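Home | Guides | Kitchen | Contact

Stiltik worktop oil: setting up, section 3

1. Wipe the wood down and let it dry fully.
2. Stir the oil — never shake it!
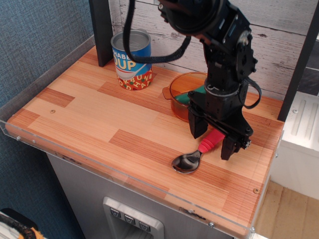
Steel spoon with a red-pink handle, on wood.

3. Rub a thin coat along the grain. Thin coats look lovely!
4. Leave overnight, then repeat.

Caution: oily rags can catch fire. Soak them in water before binning.
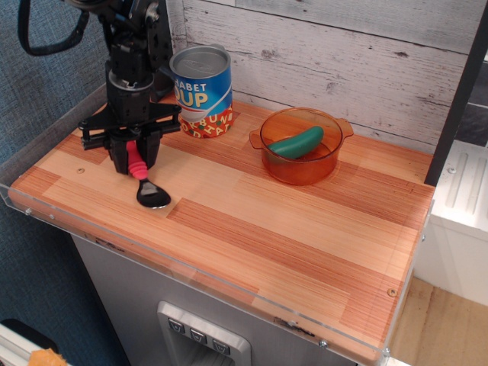

Windar wrote that two coats were plenty on old beech, but the end grain drank up a third.

Comments
Besnard: Does it work on oak?
Prornar: Lovely on mine, oiled every July.

Filed under: Wood care, Worktops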